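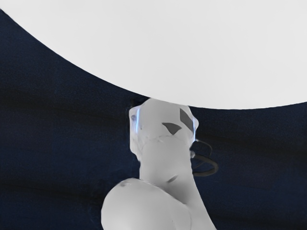
A light grey robot arm against dark blue, in a computer-rendered view.

The quiet night shift at Rallside

At two in the morning the police control room at Rallside is brighter than you'd expect, and much more cheerful. Someone has brought soup. Someone else is explaining to a caller, very kindly, that a fox in the garden is not an intruder, and the rest of the desk is trying not to laugh.

I spent three nights here before writing this, and I came away a bit in love with the place. The room takes emergency calls for the whole valley, from the old mill streets up to the farms at Sernmont, and on my first night it handled 259 of them. The second night brought 361, thanks to high winds and a lorry on its side across the Drastov road. Nobody was badly hurt, though the lorry was full of onions and you could apparently smell them from the bridge.

What struck me most was the listening. A good call handler hears the tap running behind a voice, or the dog that suddenly stops barking, and types it all in while asking the next question in the same steady tone. One call lasted only a few seconds before the line dropped. The handler rang straight back, got no answer, and had a patrol car on its way to a flat in Valcárcel Street while I was still finding my pen. (A burst pipe and a dead phone battery — but they went anyway, and I loved that they went.)

The biggest change is the new map. Handlers used to spend precious time asking lost walkers to describe a stile or a church tower. Now they can text a link, and if the caller taps it, their position comes up on the screen. It doesn't work everywhere. Up past Sernmont there is a long stretch with hardly any signal, and for that the room still keeps a paper map, taped at the folds and covered in pencilled farm names that appear nowhere else.

New recruits start in March, and they'll spend their first weeks with a headset plugged in beside an old hand, saying nothing at all. I tried it for about an hour and my heart was thumping the entire time!

By six the calls had turned to parked cars and missing bin lorries, and the day team was coming in with wet coats and toast.

February 10, 2025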